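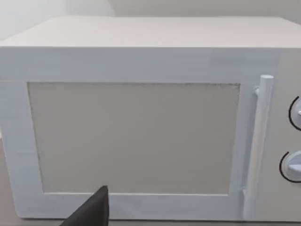

White microwave against a plain grey wall

The Praltham tour

The brochure said that Praltham had once been the second most important port on the coast. It didn't say who had done the ranking. I had walked through four second most important ports that summer and I was beginning to wonder if there had ever been a first.

We met by the fountain at the bottom of Damgaard Street. The guide wore a maroon waistcoat and held up a folded umbrella, though there was no cloud anywhere and only 17 of us to lead. His badge said Fitzgerald Kasprzak, Petus Walks. He told us to call him Fitz. Most of the group did so at once.

"Every stone in this town has a story," he said.

I wrote that down. My editor paid me by the tour, and she liked a quote near the top.

The first stone with a story belonged to the customs house. A merchant named Plimus had built it, Fitz said, on the profits of a single cargo of nutmeg, and he had died of grief in the upstairs room when his ship failed to come home. He pointed at the window with the umbrella. People photographed the window.

"Which ship was it?" I asked.

"The one that didn't come home."

"I meant the name."

"Ah," said Fitz, and led us across the road.

He was good at crossing roads. He'd get everybody to the far kerb in the middle of a sentence, and by the time you had your feet under you the sentence was over and it was too late to object to it. In this way we took in a balcony where a duchess had thrown down her rings, a bakery that had never once let its oven go out, and a church door with 40 nails in it, one for every sailor lost in the great August storm. I looked at the door. There were certainly nails. I couldn't see why a door would have nails for any reason other than holding itself together, but a woman in a green hat had her hand flat against the wood, and she'd closed her eyes, so I kept that to myself.

On the hill I dropped back and read the plaque on the customs house again, on my phone, from the picture I had taken. It said the building had gone up by public subscription. It didn't mention nutmeg.

I caught up with Fitz at the lookout, where we had been given six minutes to admire the harbour.

"The plaque says public subscription," I said.

"It does say that."

"So Plimus didn't build it."

"Plimus subscribed," said Fitz. He was peeling an orange and putting the bits of peel in his waistcoat pocket. "You're the one with the notebook. Is it a newspaper?"

"A guidebook."

"I've read guidebooks. There's one that says our beach is sandy." He offered me a segment. I took it, and felt slightly bought. "My grandmother did this walk before me. She had him dying of fever. People looked at their watches."

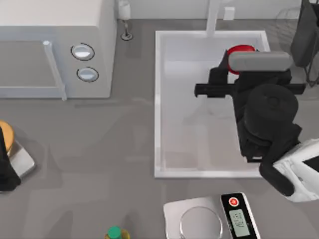 Microwave, sink and tap along the counter

"So you changed it to grief."

"She changed it. I only added the window."

I asked him if there had been a Plimus at all. He thought about it longer than I'd expected, chewing, with the whole harbour laid out behind him, all two cranes of it and the flat brown water.

"There's a grave," he said. "I could show you. It's not on the walk because of the steps."

The others were coming back from the railing. The woman in the green hat wanted to know what the ship had been called, and I waited with my pencil ready, I'll admit it, like a man waiting for a waiter to drop a tray.

"The Constance," said Fitz, without a blink.

She repeated it under her breath. Then he raised the umbrella and they all went down the hill after him towards the gift shop, where the tour finished, as they all do.

I didn't go in. I found the churchyard by myself, up a flight of steps that was every bit as bad as he'd suggested, and I went along the rows in the heat. Half the stones had been worn smooth. One near the wall had a P you could still feel with a thumb, and after it what could have been an L or just a crack. I stood there for a good while trying to make it one or the other.

My editor rang as I was coming down. She wanted to know if Praltham was worth a page.

"Half," I said. "Is there room for half?"

She asked what the story was. I told her there was a merchant, and started with the window.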